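Plullach Basketball Club: questions we get asked
Answers by Isla Whitelaw, who coaches the under-16s and has been asked all of these more than once.

Will my child get better if they come every week?
Probably a bit. Most of the improvement I see comes from children who also mess about with a ball at home. Two sessions a week with us is three hours, and a fair chunk of that is spent queuing for a turn.

Do you play zone or man-to-man?
Man-to-man until under-14s, then both. I'm not convinced zone wins as many junior games as people say. It wins games against teams who can't shoot from outside, and at under-12 that's everybody.

Is the Eltudside summer camp worth 300 pounds?
I wouldn't pay it. The brochure promises "elite pathways" and I have yet to meet anyone who could tell me where the path goes. Hadi Abou Jaoude sent both his boys last year and they enjoyed themselves, so if you want a week of childcare with basketball in it, fine.

How much are club fees?
110 pounds for the season, or 60 if you join after Christmas. Match fees are extra. Kit isn't included, whatever the old leaflet says.

Should we buy the Flillia shooting sleeve?
No. I've read the claims on the packet and I can't find who tested it, or on how many players. A sleeve keeps your arm warm. So does a jumper.

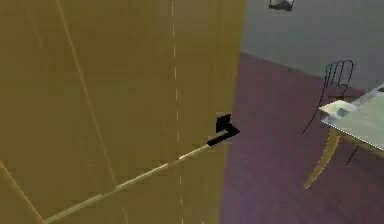
The same goes for weighted balls, ankle straps and the jump programme that does the rounds each March. If a product adds four inches to your jump in six weeks, I'd like to see the person it happened to.

My daughter is short. Is there any point?
Yes. Rosalinda Layug learned her basketball in Cabanatuan, stands 159 centimetres tall and runs our women's team from point guard. Height helps, but I'd take a guard who looks up before she dribbles.

Do you keep statistics?
Points and fouls, from under-14s up. Jomar Villanueva would like us to track plus-minus as well. Over a ten-game junior season I don't believe it tells you much beyond who shared the court with our best player.

Can parents shout from the side?
Encouragement, yes. Instructions, no. Half of them contradict mine and the other half arrive too late.

Who do I contact to join?
Rowena Umali handles registration. First session is free, bring water and proper trainers.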